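Tronov bench arm
From the Woscombe Workshop encyclopedia, the free reference of the shared workshop
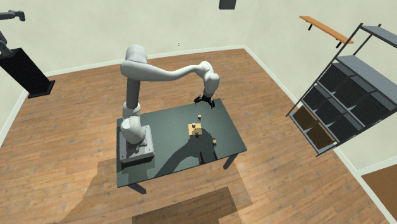
One reader of the draft, Ruotsalainen, objected that a bench arm should be called a bench arm only when it is bolted down, and that an arm on a trolley or a clamp is a different machine with different faults. The article follows this use of the word.

The Tronov bench arm is a robot arm built in the shared workshop at Woscombe, together with the simulated model which is used to prepare its work. The name covers both of them. Members usually say "the arm" for the machine and "the room" for the model, as the model contains a whole room with floor, walls and shelves.

Origin

The project began in August as a repair. The workshop had received a used arm without its controller, and the first plan was only to make the joints move again. During the repair the builders noticed that every small test on the real bench took a whole evening, and the greater part of it was spent on putting things back in their places. It was therefore decided to build the model first and to finish the wiring after. The present version of the model is number 346. The numbers count every saved change, also the very small ones, and they say nothing about quality.

Construction

The arm stands on a rectangular base at one end of the table, and from there it reaches over the rest of the tabletop. This position was discussed for a long time. An arm in the middle can turn to all sides, but it takes away the best part of the surface, and the cable must then cross the working area. With the base at the end, the long forearm link can stretch along the table and the wrist can bend down over the work.

The real table is 800 mm deep. The first tabletop was too thin and it moved when the arm stopped quickly, so it was replaced with a thicker one before the base was drilled again. The old holes can still be found on the underside of the workshop's drawing table, where the first top now serves.

The gripper is black and has jointed fingers. It is the part which is most often changed, and the model keeps a separate file for it.

The model

In the model a small wooden board lies on the table and carries small pieces. Other small objects stand directly on the tabletop. The usual exercise is to bring a piece from the table to the board, or from the board to the table. The two directions are not equally difficult. A piece on the board is a little higher, and a program written for the tabletop will push the fingers too low if the height of the board was forgotten.

Shadows are calculated also. Some members consider this a waste, but the shadow of the arm is useful for a person who watches from above, as it helps to judge how high the gripper hangs. Shadows can be switched off for long runs. A long run has 3000 attempts and is normally left to work during the night.

The shelving with its dark bins takes no part in the exercises. The builders of the Husturau kit, a similar home project, leave their room without furniture — this makes the files smaller, and the calculation is faster on an old computer.

Known problems

Friction is the weakest point of the model. Small pieces slide more easily on the real table than in the calculation, and a cylinder may roll away when only one finger touches it. The list of corrections was last changed on 5th February, and the value for the board is still marked as uncertain.

The second problem is the zero position of the shoulder. After each dismounting it must be measured again, and an error of 2 degrees there becomes a large distance at the fingers. A mechanical stop has been proposed but is not yet made.

See also
Bench, fixing of
Grippers, spare fingers for
Husturau kit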